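1 min read

Ticket 444 – Break room table, second floor
Opened by: Geeta Tripathi
Assigned to: Lụa Đặng
Status: open

Problem: Trash keeps getting left on the small table with the snowflake cloth. Second report since December.

Checked so far
1. Bin by the door – had no liner. New one put in.
2. Cleaning contract (Hondik) – covers floors and bins only, tables are ours.
3. On the table: noodle bucket, paper cup, empty plastic bottle, used tissues, orange peel, a few boxes and wrappers.
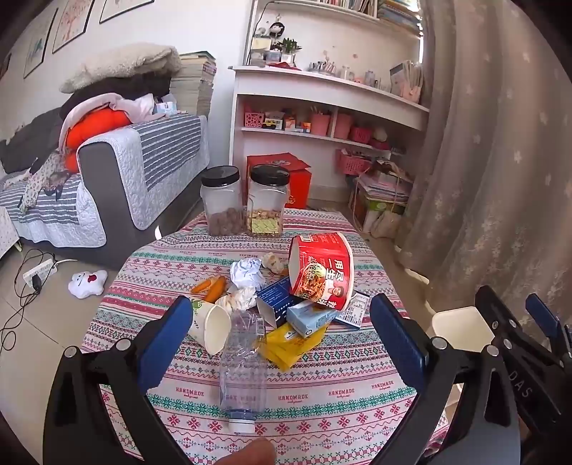
4. To do: everything in the pile goes out. The two jars with black lids stay, they are not trash. Shake the cloth outside and check for stains before it goes back on.
5. Lụa to ask Hondik for a price on tables. Leave ticket open until they answer.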